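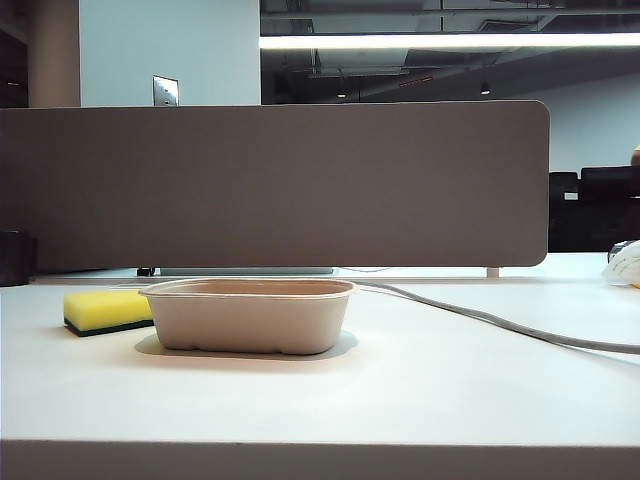 Takeaway tray and sponge, side by side.

I have been trying to give up throwing things away, and it has been going badly since June. The plan was simple. If a thing came into the flat, it had to be used 2 times before it was allowed out again. I told several people about this at a party, so now I'm stuck with it.

The first casualty was cupboard space. Noodles from Gumetti come in those brown pulp trays, and I like the noodles from Gumetti more than is wise. A tray can hold onions once. It can hold seedlings, if you have seedlings. After that you are a person with a tower of trays who says "they're compostable" whenever the door falls open.

Composting is the next problem, as I live on the second floor. The council will take food waste, but the leaflet is firm that packaging goes elsewhere, and vague on where elsewhere is. There's a heap at the allotments off Skumau Lane, 60 minutes there and back on foot. I've done it once, in drizzle, carrying a bag of damp cardboard past people with dogs.

Jam jars are going better. I own plenty and make no jam, but they stack nicely and look like the start of a hobby. My sister has asked for some for her chutney - she can have the lot, provided she doesn't bring them back full.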